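4.2 Do complaint rulings change what presenters say?

Much of the writing on broadcast complaints assumes that a published finding has a deterrent effect. We doubt it. The claim rests mostly on interviews with station managers, who have good reason to say that they take rulings seriously, and on a small number of well-known cases in which a presenter left the air soon after a finding. Singhal and Akyol treat these departures as evidence. They do not report how many presenters left in the same period with no complaint against them, and without that number the departures tell us very little.

Our own sample covers 200 complaints about remarks on religion or ethnic origin, drawn from the archive of the Jaiswal media register. Of these, 16 led to a formal finding that a remark was offensive or degrading to a group. We then searched 3540 program transcripts for later remarks by the same presenters on the same group. Coding was done by hand by two readers (Solanki and Kaushik), who worked apart and met every Sunday to settle the passages on which they differed. Transcripts came from two archives, Dilto and Pindero, and the second of these is missing most of its late-night talk shows. That gap matters, as late-night talk is where we would expect the sharpest language.

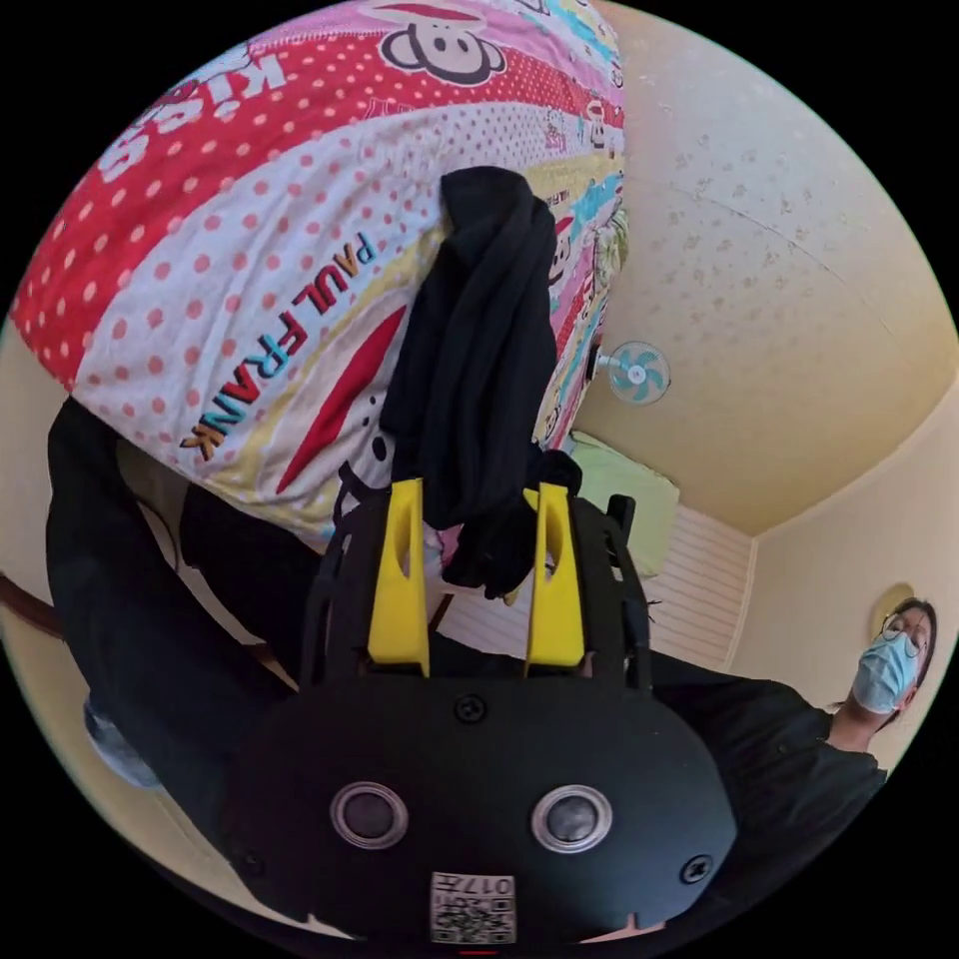
Figure 3. Hand-held gripper with two yellow fingers; the label carries a QR code and the number 017.

The results give little support to the deterrence view. Presenters with a finding against them returned to the topic less often in the following months, but so did presenters whose complaints had been dismissed, and the drop was of similar size in both groups. The simplest reading is that news interest in the topic had faded. Grewal has argued that a dismissed complaint may also chill speech, which would explain the matching drop. This may be so, but the argument fits any result we could have found, and we see no way to test it with transcripts alone.

We are also wary of the tone scores used in earlier work. The Ginero scale asks readers to mark a remark as "hostile," "neutral" or "warm," and roughly a third of our passages fit none of these. A presenter who quotes a caller at length, or who asks a question and leaves it hanging, can be scored as neutral while the complaint file shows that listeners heard something quite different. We kept the scale so that our figures could be compared with older ones, and we would not put much weight on small shifts in it.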